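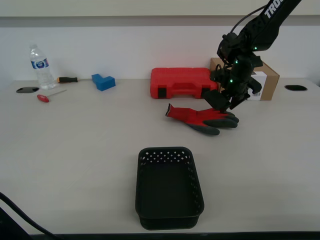
JURIMBY, March

Home Articles Interviews Tools Archive

The test suite at Coltano had 799 browser tests when the team stopped trusting it. The company sells booking software to ferry operators, and its main web product, Foka, is released from a single branch. A full run took 31 minutes on the shared build machines. By the previous autumn, most runs had at least one red test that passed when it was started again.

"We had a retry flag set to three," says the engineer who leads testing for Foka. "A test could fail twice, pass once, and show up green. The report kept no record of the first two attempts."

The first change was to store every attempt. The team wrote a small listener that saved the test name, the attempt number, the build machine and the error text to a database table. Retries stayed on for the time being. After 200 runs of the main branch they sorted the table by test and found that 40 tests produced nearly all of the retries.

Most of those had the same fault. They read a value from the page before a background request had finished. "People had put in fixed sleeps," the engineer says. "Two seconds was enough on a laptop. On a build machine with six other jobs on it, sometimes it wasn't."

The sleeps were replaced with waits on a named condition, such as a row count or a button becoming enabled. The engineer advises against waiting for the network to go idle. Foka polls for seat availability, so the network is never idle for long, and a wait of that kind only moves the timeout somewhere else.

A second group shared data. Several tests logged in with the same account and changed its language setting. Run in order, they passed. Run in parallel, one would look for an English label on a page that another had just switched to Spanish. Each test now creates its own account through the API before the browser opens and leaves it in place afterward. A nightly job clears the accounts at 2 a.m.

"Cleanup inside the test was a mistake we made twice," the engineer says. "If the test crashes, the cleanup doesn't run, and the next test gets the leftovers."

Tests that could not be fixed within a sprint were moved to a separate job, which the team calls Sarmiento. It runs on the same commits but does not block a merge. Every entry needs a ticket and an expiry date. When the date passes, the build fails until the test is repaired or deleted. The engineer says deletion is more common than expected, mainly for tests that repeat a check already made at the API level.

Retries on the main job were turned off in January. Asked whether the suite is stable now, the engineer is careful. "It fails for reasons we can read. There's still a date picker test that breaks when the run crosses midnight, and I know why, and it's still in Sarmiento."

Next on the list is the run time. The team plans to split the suite by measured duration, using the timings already in the attempts table. At present it is split by file name, which leaves one machine working long after the others have finished.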